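Camach Community Workshop
Home Furnishings and Small Repairs, evening section
Handout 4: Setting Up and Looking After a White Work Table

Notes by Lesia Hutsuliak

Welcome back, everybody, and thank you for the lovely questions after the last session. I took them all home with me, and a good half of them turned out to be about tables, so I've rearranged the order a little and we'll do tables now and shelving next time. If you already printed the shelving handout, keep it, nothing in it has changed.

What we mean by a work table

In this course a work table is any flat table you stand or sit at to do something with your hands -- folding, cutting cloth, wrapping parcels, sorting papers, rolling out a pattern. It doesn't have to be a special piece of furniture. My own is a plain white one I bought secondhand in March, and I've grown fonder of it than of the dining table, which cost a great deal more and can't be leaned on.

We like white or very pale tops for this kind of work. Small dark things show up well on them (pins, screws, the button that came off before you noticed), and the surface throws light back up at you, which your eyes will appreciate late in the evening. The price you pay is that every pencil mark shows too. I'd call that fair, although Dwayne Achterberg, who taught this section before me, held out for brown tops to the very end and you may well agree with him.

Putting two tables together

Most of us don't have room for one enormous table, and two ordinary ones pushed together will do almost everything the big one would. They're also far easier to get up a staircase! Take your time over the joining, though, and go in this order.

1. Put the first table where you want it and don't move it again. Press down on each corner in turn. If it rocks, deal with that now, with the adjustable foot if it has one or a folded bit of card if it doesn't.

2. Bring the second table up until the edges nearly touch. Lift it, please, with one person at each end. Dragging loosens the legs and scratches the floor.

3. Lay a long straightedge across both tops and look along it at eye level. You want no daylight under it on either side of the join. Run a fingertip across as well, slowly, from one top to the other. A finger will find a step that your eye has missed.

4. Raise the lower table to meet the higher one. Going the other way usually means starting over.

5. Close the gap, then check the straightedge once more. Closing up nearly always shifts something.

A seam you can see but can't feel is good enough for this course. Yung-ching Kao asked whether the join should be taped. For paper and fabric I'd say no. Tape lifts at the edges, collects fluff, and leaves a sticky line when you finally peel it off. If you're going to be sliding heavy boxes over it, use two clamps underneath and leave the top alone.

Two or three of you also asked about tables from different makers. By all means mix them. My Pravonik and the older Bristov in the workshop are hardly the same shade of white, and after a week I'd stopped noticing. Height is the thing to match.

Clearing and wiping

Clear the whole top before you begin a new job, including the corner where you keep the things you'll put away later (I have that corner too, and it moves around the room with me). Half-clearing means you wipe around a mug, and then around the ring the mug left behind.

Use a soft cloth, lukewarm water and a drop of dish soap. Wring the cloth well, especially when you get near a join, where water likes to creep in and swell the edge of some tops. Work away from yourself toward the far side, then along the edges, and finish with a dry cloth. Pencil comes off with an ordinary white eraser. For ballpoint, try a little rubbing alcohol on a cotton pad, in a spot that doesn't matter first.

Once it's wiped, bend down and look across the top from a low angle. Crumbs and smears that hide from above are easy to spot that way. 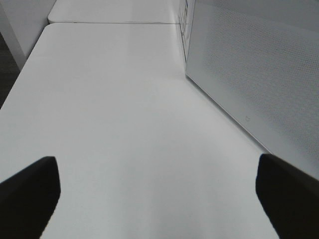

Fig. 1. White tabletop, clear of objects, with the seam where a second white table begins.

Light and floor

A matte top is kinder than a glossy one under a bright lamp. If yours is glossy, move the lamp to the side of your weaker hand and raise it a bit, and most of the glare will go. A darker floor beside a white table is a help as well -- you can tell at a glance where the edge is, and you're less likely to set your scissors down on thin air. With a pale floor, some people like a dark rug along the working side. Make sure it lies flat.

For next time

Please measure one table at home: length, depth and height, and whether it rocks. Write down what you use it for now and what you'd like to use it for. Half a page is plenty, and a sketch is welcome if you prefer drawing to writing.

Casimiro Ibarra has kindly offered to bring his long straightedge again, so there's no need to buy one. Teguh Majimbun has the spare felt pads and card shims in the blue folder, and you can help yourself at the break.

The reading is the short chapter on surfaces in the Pasaribu course book, starting on page 143. Skip the part on varnish for now. We'll come to it when we do the chairs, and I'd like you to have the brushes in front of you by then.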